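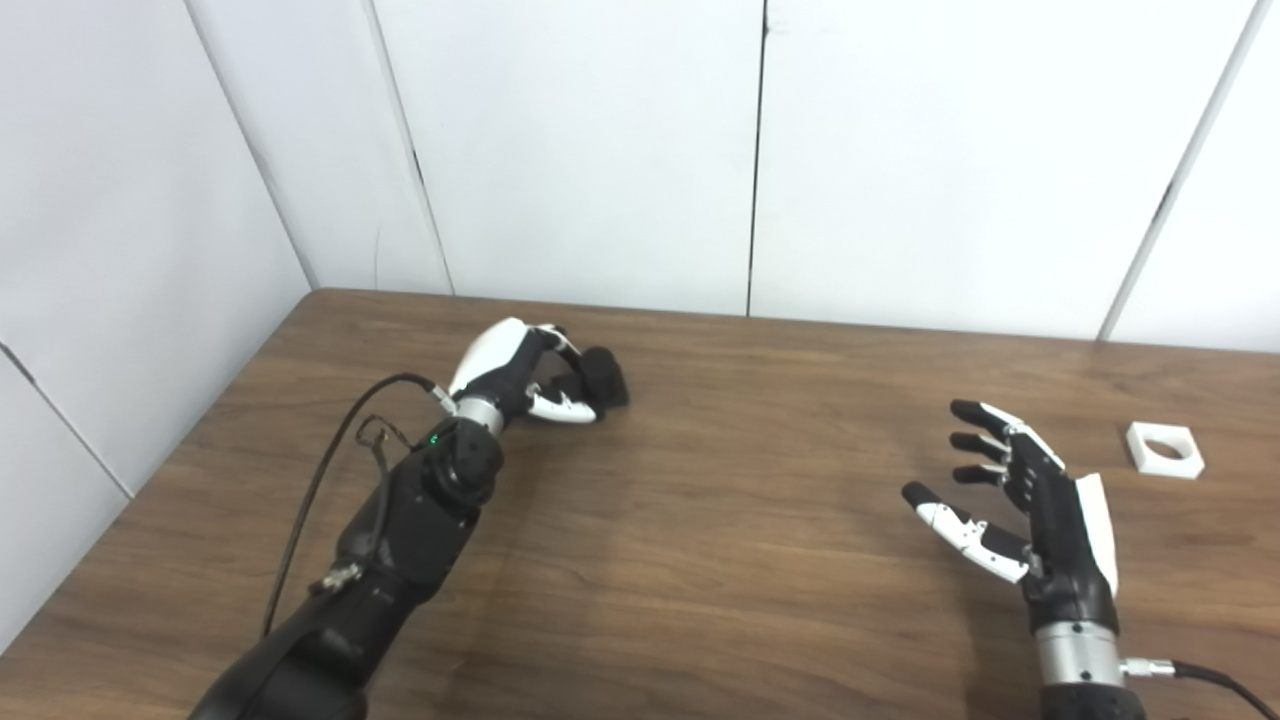
Teguh Wattimena: I have had the same top since last November and I would not call the finish satin. Under a desk lamp it is closer to matte, and the grain shows less than it does on the product page. Does yours look different under overhead light?

It does. Under overhead light the far half of my top has a slight satin sheen, and the streaks are easier to pick out. From a low seat with a side lamp, most of that goes. I have changed the finish entry in the table below to "low satin" and left the rest of the review as it was.

# Wakodwood bench top with Bomgate wall panels

**Updated:** Oct 4, 2026

| Item | Value |
|---|---|
| Top | Wakodwood, medium brown |
| Finish | Plendura clear, low satin |
| Thickness | 30 mm |
| Weight, top only | 17 kg |
| Surround | Bomgate panels, white, smooth face |
| Panel height | 600 mm |

## Top

The top arrived flat. I checked it with a steel straightedge along both diagonals and across the middle, and found no gap that would take a feeler gauge. I repeated the check after a month on the frame, with the same result.

The color is a medium brown with darker streaks and lighter, tan bands. Wakodwood does not name the species on the label, and the seller could not supply it. Anyone matching an existing piece should ask for an offcut first.

Plendura is a thin finish. Dry items slide on it with little effort, so small parts need a mat. A damp sponge left overnight produced a pale ring, which faded by the next evening. Pencil wipes off with a dry cloth. Ballpoint needs alcohol, and alcohol dulls the sheen if it is rubbed hard.

The underside has no pilot holes. The Erdős frame I used has slotted brackets, and the slots allow enough movement for seasonal change across the grain. Tighten the screws by hand. One of mine stripped under a driver on its lowest setting.

## Panels

The Bomgate panels stand on the bench at the back and side and meet at a corner.
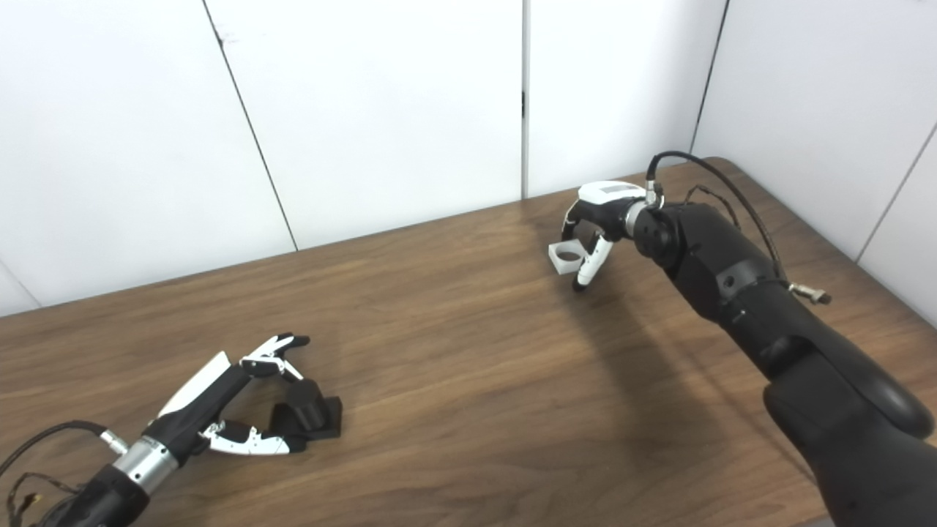 Alignment at the joints took longer than any other part of the assembly. The panels are square, but the connecting hardware has play in it, and an error at the first joint carries through to the corner. I set the corner first and worked outward, which left a deviation of 5 mm at the free end. Working from the free end inward gave a worse result and a visible lean.

The seams remain visible as thin dark lines. Bomgate sells a white filler strip, which I did not buy. For a backdrop that has to look continuous, the strip or a roll of paper would be necessary.

The plain faces reflect a useful amount of light back onto the work surface. With the panels in place I could turn off the side lamp for most tasks. Dust shows quickly along the bottom edge, where the panels meet the wood, and a flat brush clears it better than a cloth.

## Complaints

- The instruction sheet covers straight runs only. The corner is left to the reader.
- The protective film on the panels left adhesive near two edges.
- Touch-up finish is sold only in a large can.
- The top is packed face down with a single layer of foam.

## Rating

Top: good. Panels: acceptable, with patience at the joints. I would buy the top again at the same price. For a second bench I would look for panels with fixed corner brackets before ordering the Bomgate set.

Märta Bakke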